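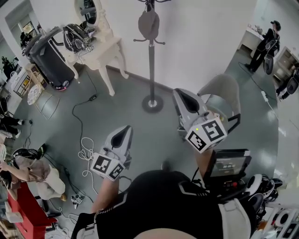 The corner with the coat stand and the white vanity

Cords all over a glossy floor, and where do I put the coat stand?

Posted by undano_upstairs, Jul 13, 2022

Hi all, long-time reader and I finally have something to ask. We share a big open room on the second floor of the Filali building and it has that shiny gray-green epoxy floor, which I love because it mops up in no time. What I don't love is that every cord shows. We've got a black power cord that wanders out toward the middle of the floor and ends by a little adapter, a white cable coiled up in a tangle, and more black and white ones besides. I've tried regular tape and it peels right up off the epoxy and leaves a gummy line.

Second thing, same room. The black metal coat stand is up by the vanity (the white one with the curvy legs and the oval mirror) and there's a rolling cart leaning on the vanity too. I'd like to be able to sit down and use the mirror again someday! The vanity top has turned into a landing spot for gear and cables. We also have a small round white table with gold legs that isn't doing much, and a beige cabinet that already has boxes in it.

I have 30 dollars to spend this month, maybe a little more if I beg. No drilling into the floor, that's in the lease. What would you do first?

sedard_sue
Cords first, before anything pretty. Somebody is going to catch a toe.

I had the same kind of floor in my old sewing room and went through three kinds of tape before I gave up. What worked for me was the soft rubber cord covers that just lie flat – no glue at all, the weight holds them down. Wipe the floor with a damp cloth and let it dry or they'll slide. Get a color close to the floor if you can, but if people walk through there a lot I'd go for a bright one so they see it.

Before you buy, unplug everything and see what's left over. I did that in February and found two cords that weren't attached to anything on either end. Then run whatever you can along the wall, even if it's the long way around, and only use the cover where you have to cross. For that white tangle, make loose loops about as wide as a dinner plate and put a hook-and-loop strap on it. Don't wrap it tight around your elbow, it'll kink.

As for the coat stand, I'd move it next to a doorway if you have the space. People drop their bags at the first place they come to. Keep the bags spread around the hooks too, a heavy one on one side will make a light stand lean.

nuvier279
just get a bigger cabinet

filali_neighbor
I'm with Sue on the flat covers, but I'd spend the money in a different order. Your gold-leg table is the answer to the vanity problem! Put it right beside the vanity and make it the official gear spot, with a shallow tray on top for the small cables. Check that it doesn't wobble first, those skinny legs can be tippy and I wouldn't put anything heavy up there. Heavy stuff goes low in the cabinet.

And stand the cart up somewhere else. Anything leaning on a painted vanity will rub sooner or later, and touching up a curved leg is a pain (ask me about the 656 tiny brush strokes on my hall table). If it has to stay in that corner, stick a couple of felt pads where it touches.

Oh, and label both ends of each cord with a bit of masking tape before you pull them. I skipped that once and spent a whole evening crawling around.

undano_upstairs
Thank you! Going to unplug and label first, then measure the crossing for a cover. Sue, did yours lie flat right away or did you have to leave it out to uncurl?

sedard_sue
Mine came rolled up. I laid it upside down overnight with some books on it and it was fine by morning.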